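## Picking up floppy bags with the Rorora hand gripper

The Rorora is sold as a gripper for everyday packaging, a category that includes clear plastic bags, the natural enemy of the trade. It costs 385 from Drokach, or 1,808 if you want the case, the stand and a feeling of commitment. Bags take some practice.

1. Open the jaws fully and rest your wrist on the table.
2. Come in low and go for one end. Grab the middle and the bag will fold up like a deckchair.
3. Squeeze until the plates meet, then stop. More squeezing only tires your hand.
4. Count to 4, then lift slowly.
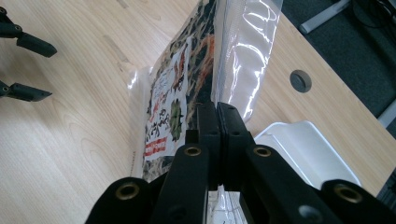
*Jaws closed on the lower end of a clear bag with a leafy printed panel.*

Shiny plastic slides about if you approach at a slant, so line up the plates before you close them. The manual covers this in one sentence and gives 6 pages to the warranty.

If the bag keeps slipping, wipe the plates with a dry cloth and take a slightly bigger bite. The older Tilo pads fit too, and grip better on thin film, a fact Drokach keeps fairly quiet. Leave heavy bags until you can do a light one ten times running.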